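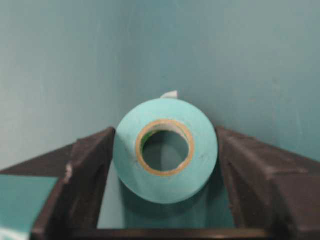

Prelldale Sky Watchers, January minutes

We got going at 7, and I took notes again. Eight of us made it out.

Lights over Willmont: two members swear it was a craft. I still say lenticular cloud with the sunset under it — we argued for nearly 70 minutes!

Lozano Ridge trip: on for Wednesday, clear skies or not. Bring a chair and a red flashlight.

Drarkesdale humming noise: no new reports, so we're leaving it open.

Dues stay at $6.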